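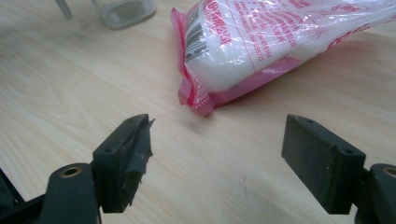

The Salt Shift

My first month at Zollari, I shared a table with a lady named Poonam Katiyar, and she called every white thing that came in a bag "salt." Sugar was salt. Starch was salt. I once saw her call rice salt, and she looked me right in the eye while she did it!

We used to pack by hand, 260 orders on a good shift (Poonam did more, but she'd been there since the place was still Kushwaha Foods and had wrists like a blacksmith). Then December came and so did the grippers. You squeeze the handle, the fingers close, you carry the bag over, you let go. Do that all day and the arms out back learn it from you. That was the pitch, anyway.

"So I'm the teacher," Poonam said.

"You're the teacher," said the guy from Zidora.

"Teachers get summers off."

He laughed and wrote something on his tablet. She hadn't been joking.

I was bad at it. I squeezed too hard, or I came in crooked and the bag slid off across the wood, all shiny and crinkly and pleased with itself. Poonam was terrific. She'd put tape on one of her fingers, just the left, and when it frayed she wouldn't let anybody peel it off. She said it had finally gotten the feel of things. By the second week the Zidora guy was pulling up her runs to show the rest of us, and he'd slow them down so we could watch her wait that half second before she closed.

I asked her about the half second at lunch.

"I'm thinking," she said.

"About what?"

"Whether it's salt."

In the spring they turned on line 8 and moved the two of us to checking. You sit on a stool, and the arms go by with their bags, and you press a button if one looks wrong. It's easier on the back, I'll give it that. The pay's the same. We talk less, because the stools are 84 feet apart (Poonam paced it off and complained in writing).

But I was watching the arm nearest me one night, close to the end of shift, and it swung over to a bag of sugar and opened up and stopped. Half a second, maybe. Then it closed.

I leaned way out on my stool and yelled down the line, "Poonam! What is it?"

"Salt!" she yelled back, and pressed her button for the heck of it.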